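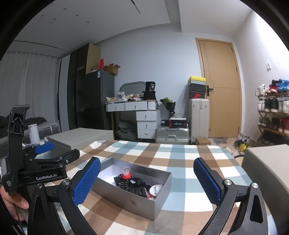 Got the Kikunik folding work lamp in August, clamp version, and it's been on every day since. Short verdict: good light, annoying clamp. The head tilts fine, stays where you put it, no droop yet. Grip is the weak spot. The clamp pads are smooth, hard plastic and they creep on anything with a rounded edge. What I want is a textured pad, like the blue ones up top with the little diamond pattern – something that bites a bit. I stuck a strip of shelf liner under mine and it quit sliding. Shouldn't have to on a 50 dollar lamp.

## Light

Warm setting is 3000K and it's the one I use. Cool setting is harsh, fine for threading needles, not much else. Dimmer has steps, wish it was smooth. No flicker I can see, no buzz. Memory works, comes back on at the last brightness. The 30 minute timer is nice for falling asleep over a book, except you have to hold the button for 2 seconds and half the time I let go early and teh thing just turns off.

## Build

Arm is metal, head is plastic. Joints are tight. Cord is too short, needed an extension to get across the dining table. My old Skarnent had a longer cord and a worse everything else.
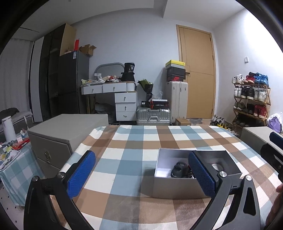

*Checked cloth on the table, brown and dusty blue.*

Clamping over a tablecloth: don't. It bunches up and the lamp leans. Fold the cloth back first, or get the weighted base, sold seperately of course. Omprakash Rana at the Fusdale store talked me out of the base and I kinda wish he hadn't.

## Versus the Kwofie

Tried the Kwofie in the store too. Better clamp, rubber all the way round. Dimmer light though, and the head wobbled. If you do mostly crafts, Kikunik. If you move your lamp around a lot – Kwofie probably.

Four stars. Would be five with decent pads and a longer cord.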